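Air Monitoring Station Inspection Checklist, with comments

Station: Wyss Lane, Wiler
Instrument: Flodon particulate monitor, Trokent weather mast
Inspected: Mar 4, 2025

I love doing this round at the end of winter. The filters tell you so much about what the valley has been breathing! Comments are under each item, so please read them before you tick anything on your own visit.

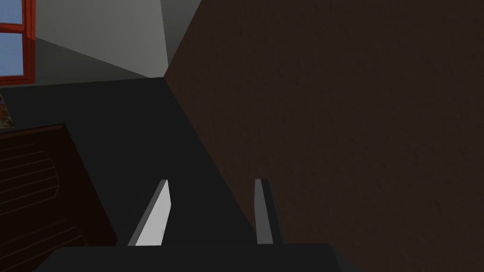
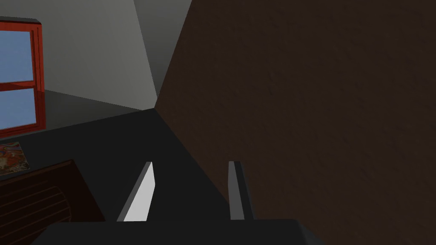
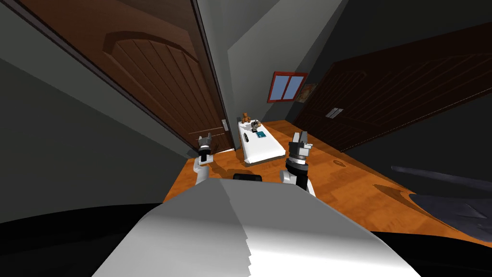

1. Access path and steps - OK
Grit still down from the cold spell. The handrail is solid all the way up. Please keep to the left on the top step, as the right-hand slab rocks a bit.

2. Gate, lock and warning signs - OK
The new lock is a joy after the old one. The mains voltage sign has faded and will need replacing before summer.

3. Cabinet exterior and door seal - NEEDS ATTENTION
The seal has gone hard along the bottom edge. I could slide a piece of card under it, so damp air can get in, and damp air makes particle readings creep up. Spare seal ordered. If you get there before me, the old one just pulls out - no glue.

4. Mains supply and trip switch - OK
Pressed the test button and it tripped straight away. Logger restarted by itself and lost only 2 minutes of data, which is brilliant. It used to need a full reset.

5. Sample inlet - OK after cleaning
Plenty of soot round the rain cap, and one very determined spider. Wiped out with a lint-free cloth. Isolate the pump BEFORE you take the cap off, please, or the muck goes straight down the tube and into the instrument.

6. Inlet heater - OK
Warm to the touch within a few minutes of switching on. Let it cool before you handle the collar.

7. Flow check - OK
17 litres a minute on the reference meter, and the display agreed. I did it twice because I was so pleased with it.

8. Filter change - DONE
The December filter was the darkest I've seen from this site. We had that long run of still, foggy days when smoke from the stoves just sat over the houses, and there it all is on a little white disc! Gloves on, tweezers only, and label the case before the filter goes in it.

9. Data logger - OK
2,778 hourly records downloaded and checked against the clock. A few gaps in the wind readings, see item 10.

10. Weather mast and guy wires - NEEDS ATTENTION
The north guy wire is slack and the mast sways in a gust. Wind direction drops out when it does, so I suspect the plug at the base. Not to be climbed or lowered by one person. I've marked off the ground underneath with tape, so please leave that up.

11. Fire extinguisher and first aid box - OK
Gauge in the green. Plasters topped up, eye wash in date.

12. Vegetation - OK
The hazel needs to stay 50 cm below the inlet at the very least. It's fine today, but it shoots up once spring gets going.

Still to do: door seal, mast wire and plug, voltage sign. The site stays in use meanwhile, with wind data flagged until the mast is fixed. Copies of the flow sheet are in the folder inside the cabinet door.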